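Curine Motion 2
Motion control and planning software for two-arm workcells

Overview | Modules | Requirements | Licensing | Support

Curine Motion 2 plans and executes coordinated motion for a pair of arms that share one work surface. It runs on a single Linux workstation and talks to the joint controllers over CAN or Ethernet. The planner treats both arms as one system, so a path for the left arm is never checked without the state of the right.

The software is maintained by Pētersons in Hinddale. Release 2 replaces the Canmont planner and reads Canmont project files without conversion. Joint limits, tool frames and named poses carry over. Speed profiles have to be set again.
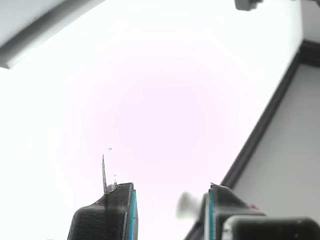

Tool frame calibration is done from the wrist camera view. The operator marks one point on each finger, the module solves for the grasp center, and the result is written to the tool file. High-contrast inner edges give the most stable marks. On black printed fingers with a teal-blue strip down each inner side, the two strips are selected as the reference edges and the finger bodies are masked out. Anything fixed to a finger that stands above it, such as a thin wire with a hooked tip, must be added to the collision model by hand as a capsule. The default finger model does not include it. Exposure can be locked before marking, and should be if the background is close to white.

Modules

Planner. Sampling-based search with a smoothing pass. Handles synchronized, leader-follower and independent motion. A plan that fails returns the pair of bodies in conflict and the joint values at the point of failure.

Clearance monitor. Computes the minimum distance between arms on every control cycle. Two thresholds are available: the first scales speed down, the second stops both arms. Thresholds are set per body pair, so wrist-to-wrist clearance can be smaller than elbow-to-elbow clearance.

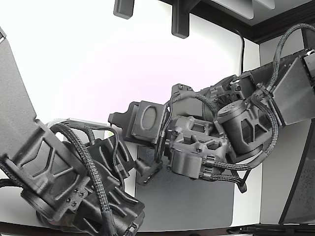

Distances are computed on convex hulls by default. Mesh distance is available for wrists and grippers, at a higher CPU cost. We suggest hulls for the upper links and meshes from the wrist outward. Hulls alone tend to block close handovers that the hardware can make safely.

Cable envelopes. External cable loops are modeled as swept volumes attached to a joint. Each envelope has a rest shape and a maximum reach, and the planner interpolates between them as the joint turns. Envelopes may overlap their own arm but not the other one. Up to 10 can be defined per arm.

Scene editor. Fixed objects are entered as boxes, cylinders or imported meshes. Mats and other flat items on the table can be marked as contact surfaces, which allows fingers to approach them without a clearance stop. Enclosure walls and overhead brackets should be entered even when they look out of reach.
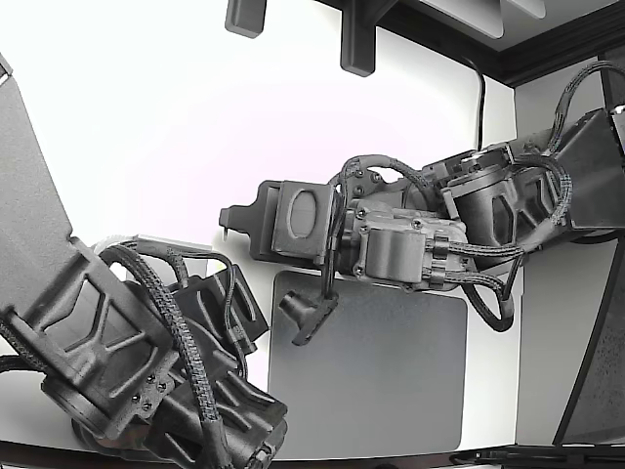 Replay. Every run is logged with commanded and measured joint positions, clearance values and camera frames on one clock. Logs can be scrubbed, trimmed and re-planned against a changed scene. This is the quickest way to test a new threshold, and it needs no hardware. Logs from release 1 open read-only.

Folded poses

Release 2 adds a check for self-collision in tightly bent poses. Earlier releases skipped adjacent links, and a fold that brought the wrist near its own upper link could pass planning and then trip the current limit. The check now covers all link pairs outside a short exclusion list. The list is a text file and can be edited.
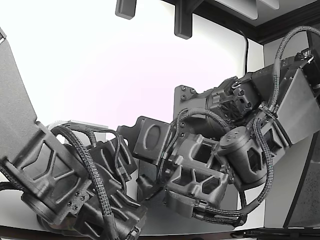 Arm in a sharply bent pose, with braided cables looped around the joints.

Requirements

Arms: two, 6 or 7 joints each
Control cycle: 2 ms
Memory: 16 GB, 32 GB with mesh distance on
Cameras: optional, needed for tool frame calibration
File formats: URDF, STL, Canmont project

Known limits

Cable envelopes do not model friction or snagging. Arms on moving bases are not supported. The clearance monitor is a process aid and is not a rated safety function.

Licensing

Licensed per workcell, order code 466. A simulation-only seat is order code 81 and includes Replay and the scene editor. Technical questions before purchase go to Normunds Sproģis at the Hinddale office. Support requests are answered Monday through Friday.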